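From: Man-lok Kong
To: stultard-club list
Date: September 12, 2021
Subject: Re: [stultard-club] Key stand task for the Skolamberg round - are we set?

On Sunday morning Trevor Goodall wrote:

> Hi all,
>
> Quick update. Su-chen Peng and I went through the key stand task again
> and I think we can lock it in as our entry for Skolamberg. The plan is
> 70 demos with the hand-held grippers, train over two nights, and let the
> arm do it live in front of the judges. Etornam says the loader is done.
>
> The task reads well, it's easy to explain to visitors, and everybody
> knows what hanging up your keys looks like. I'd like to freeze the
> setup this week so the poster people can get going. Any objections,
> speak now.
>
> Trevor

Well, you did say speak now.

I like the task fine. What I don't like is the word "freeze." I went back through my notes and the stuff on the club drive last night and I don't see that we have one task. I see a couple of them that happen to share a stand.

Two pictures off the drive, so we're all talking about the same thing:

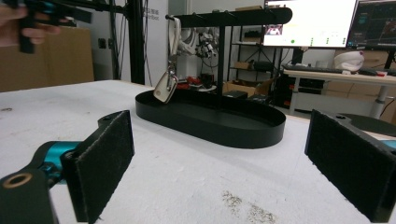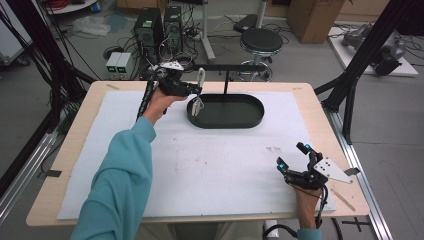 1. What is the object?

In the first one it's a car key fob on a white strap, with the strap over the left hook of the bar. In the second I see a white curved piece whose lower end is resting in the tray. I don't care which we pick, but a fob dangling off a soft strap and something that sits down in the tray are different problems. The strap swings and twists. If the 70 demos end up as a mix, then we have maybe 30 good ones of each and a pile of arguments about the leftovers. Trevor, your write-up says "keys" the whole way through. Please say which keys, on what, starting where.

2. One hand or two?

The rules sheet Su-chen Chou forwarded in April says an entry has to declare the number of arms up front. Our draft says one arm. The person in the second picture has a gripper in each hand. If the second hand ends up steadying the stand in even a few demos, a one-arm robot is going to learn from motions it can't make. I asked about this at the last meeting and the answer was "we'll filter them." Filter them how? Who is going to sit down and watch every one? I did that for the Tam project and it took me most of a week.

3. The surface

Look at what the stand is on. Plain white top in the first, a big white board laid over a wood table in the second. The board has smudges and some reddish marks, the other top has brown grit on it down by the gripper. I know, I know, a good policy shouldn't care. Ours has cared every single time. Remember Monus, where it worked beautifully until we moved the table over to the window? I'd like one surface, wiped down before each session, and tape where the corners of the tray would be if it had corners. (It's an oval. Mark both ends.)

4. The numbers

Trevor, the 70 figure came from the other team's talk, and they were picking up blocks. Hooking a loop over a small hook under a black bar, with black fingers, over a black tray, is not picking up blocks. My guess is we need more than 425 before it's worth showing to anybody, and I'm being generous to us. If somebody has a real reason to believe 70 is enough, I'll read it, but "it felt pretty smooth" is how smooth the person was. It says nothing about the arm.

Also the poster draft has "2000 successful grasps" on it. Where did that come from? Etornam, if that's frames or attempts from the old log, please take it off before it gets printed. We got asked about a number like that last year and none of us at the table could answer.

5. What I'd rather do

Wait one more week on the freeze. Pick one object and one side of the bar, left hook only, I'd say. Record 30, train on those 30, and try it on the arm ten times with somebody from outside the project writing down the result. If it gets the loop on even a few times, I'll stop complaining and help record the rest - I have Tuesday and Thursday nights free. If it never does, then we found out cheap, and we can go back to the tray part by itself, which Su-chen Peng wanted to do in the first place and which I still think is a respectable entry.

One small thing while I'm here. The felt pads on the finger faces are getting fuzzy at the edges. Does the set that goes on the arm have the same felt? If it has the bare fingers from last spring, then add that to the list as number six. Could whoever has the parts drawer key check tomorrow and reply here, not in the chat? I lose things in the chat.

I'm not trying to sink this. I just don't want to stand next to it at Skolamberg saying "it usually works."

Man-lok

_______________________________________________
stultard-club mailing list
To unsubscribe, write to the list owner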